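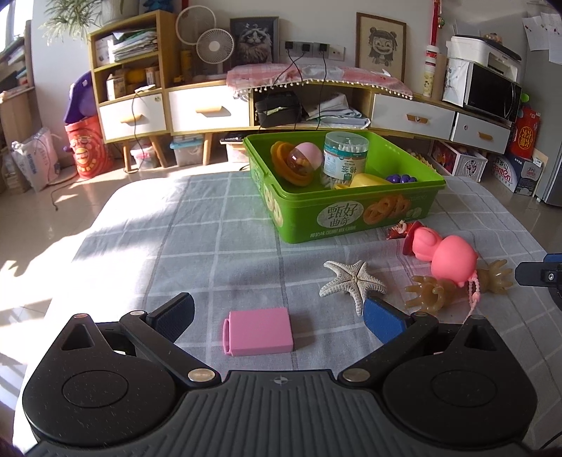 Koen Verschueren reckons that asking strangers to stop washing their hair with their favourite shampoo for a month is the quickest way to find out who your friends are. He may be right. We are going to ask anyway.

Gundosov is a small hair and scalp care maker, and we need people to try a new solid shampoo bar before we commit to making a great many of them. Its working name is Tristus. We know it sounds like a minor Roman emperor who came to a bad end. If you have a better name, there is a box for it at the end of the form, and so far the suggestions in it have been mostly unprintable.

What we are after

People over 18 who wash their own hair at least twice a week and have opinions about it. Curly, straight, fine, coarse, dyed, grey, going, nearly gone: all are wanted. We are already well stocked with people who have long, glossy, obedient hair, because they are the ones who volunteer for things like this. If yours frizzes at the mention of rain, please move to the front of the queue.

Hard water is a particular interest. The last bar behaved beautifully in our own sink and left Liesbeth Schouten, whose kettle is mostly limescale, looking as if she had been lightly candled. The recipe has been changed. We would like to know if it has been changed enough.

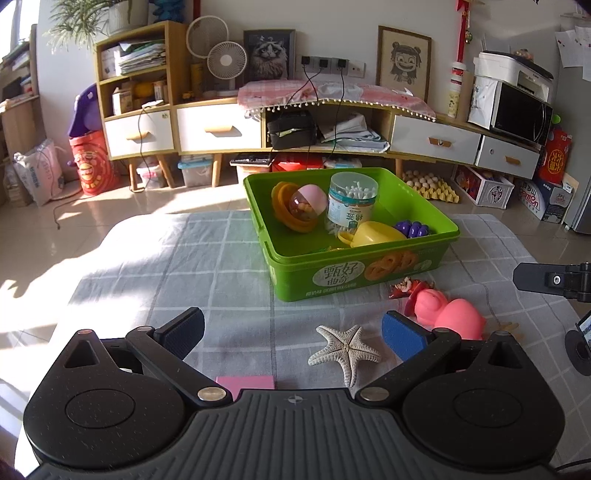
Starfish and pink duck on the checked cloth.

What you would do

Use the bar in place of your usual shampoo for 4 weeks. Conditioner is allowed, but tell us which one and stick to it. After each wash you fill in a short diary: how it lathered, how it rinsed, how your hair felt the next morning, whether anybody remarked on it. The diary takes three minutes, or ten if you are Joris Van den Broek, who tested the last one and wrote us what was more or less a novel. We read all of it.

At the end there is a chat by phone with Hanneke Dekker. She won't be hurt if you hated it. She does want to know why, and "it was a bit meh" will get you a follow-up question.

Please don't apply if you have a scalp condition under treatment, a known allergy to coconut-based cleansers or to perfume, or a hair colouring appointment in the middle of the month that you have no intention of mentioning to us.

What you get

Two bars, a tin to keep them in and a £40 voucher once the final diary is in. The tin is nice. You keep whatever is left of the bars, or you can post them back with a stern note. There is no pay beyond that, and no promise that you will look any different in June from how you look now. 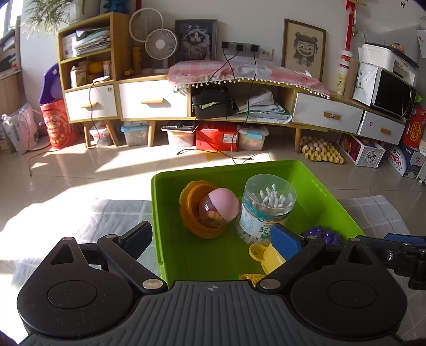

Photo: Nattawut Tanasarn

How to apply

Fill in the form on the Gundosov site, under "Testers". It asks for your hair type, your postcode (for the water, we aren't coming round) and what you use at present. We have places for 300 people and will pick a mix, so being quick won't help you much. Applications close on Friday at 5 pm.

You'll hear from us either way. Questions about ingredients go to Hanneke, and the full list is sent out with the consent form before you agree to anything. Complaints about the name go to Koen, who chose it.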